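Small Bins, Big Opinions: Keeping Household Rubbish in Its Place

Home > Around the House > Cleaning and Tidying

Every house has one good bin and several bad ones. The good one lives in the kitchen, has a lid and gets emptied by whoever loses the staring contest. The bad ones are scattered through the other rooms, where they fill up with tissues, till receipts and the plastic windows out of envelopes, and are remembered twice a year. These tips are for the bad ones, with a few words on the kitchen at the end.

Where to put them

A bin goes where the rubbish is made. I spent years with a handsome waste basket by the study door, and years picking pencil shavings off the floor by the desk, which is on the other side of the room. Moving the basket took less time than a single sweep of the shavings. Walk round with a cup of tea and look at where the litter lands. By the post, usually. By the bed. Next to the chair that somebody eats biscuits in.

In the bathroom, keep the bin off the floor if you have a toddler or a dog, and put it in a cupboard if you have both. Cotton buds go in the bin and never down the loo. The packet says so and the plumber will say so too, at his hourly rate.

Choosing the thing

Metal looks smart and rusts from the bottom in any room with a bath in it. Wicker is lovely until the first apple core. Plain plastic is what most of us end up with, and I have stopped apologising for it.

Mesh and perforated baskets are light and they let the air through, so a damp paper towel dries out instead of turning into something with a smell of its own. They are useless for anything fine. Pencil shavings, crumbs, hair from the brush and the contents of a hole punch will all go straight through the sides and settle in a neat ring on the carpet. Keep them for dry, bulky stuff: paper, packaging, empties.

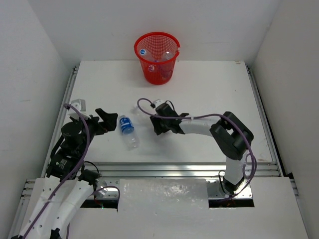 Inmaculada Lorente

Drinks bottles are the great bullies of the small bin. A couple of them take up all the room and leave nothing but air underneath, and the bin looks full when it has barely started. Empty the bottle, give it a quick rinse, squash it from the middle and put the cap back on while it is still flat. If you cap it first and squash it afterwards you will get some exercise and no result. Do check what your own council wants, though, as some of them like caps on and some like them off, and a few appear to change their minds with the weather.

Better still, give the empties a basket to themselves. Ours stands by the back door and goes out with the recycling. Before that, the bottles lived along the windowsill in order of age, like a museum of fizzy water.

Liners, and whether to bother

For a bedroom or study basket I don't. Paper can be tipped straight into the recycling, and a bag inside a mesh basket defeats the point of the mesh. For the bathroom, yes, always, and put a few spare bags flat in the bottom under the one in use. When you lift out the full one, its replacement is already sitting there.

If the bag keeps slipping down inside, gather the slack at the back and tie it in a small knot, so that it grips the rim. A large elastic band does the same job. I own a set of special clips for this, bought in a weak moment in November, and I could not tell you where they are.

Washing the bin itself

People who wash their curtains twice a year will go a decade without washing a bin. Take it outside if you can, or stand it in the bath.

For plastic, use hot water and washing-up liquid, and an old washing-up brush that you will not be tempted to return to the sink. Mesh needs an old toothbrush for the corners, then a rinse from the outside in. For smells, mix 300 ml of warm water with 3 tablespoons of bicarbonate of soda, slosh it about, leave it for 11 minutes or until you remember it, and rinse. Dry it upside down. A bin put back wet with a liner in it will be worse by the weekend than it was when you began.

Sticky labels that have transferred themselves to the plastic come off with cooking oil on a bit of kitchen roll. Then you have to wash off the oil. Sorry.

And the kitchen

Fish skin, prawn shells and chicken trimmings can go in a bag in the freezer until collection day. Write on the bag. My husband once got 6 frozen prawn heads halfway to a saucepan before asking what sort of soup we were having.

A sheet of newspaper folded into the bottom of the food caddy soaks up the worst of the drips, and tea bags should be squeezed before they go in. If fruit flies move in anyway, put out a saucer of cider vinegar with a drop of washing-up liquid in it, and empty the caddy daily until they lose interest.

Filed under: bins, recycling, bathroom, smells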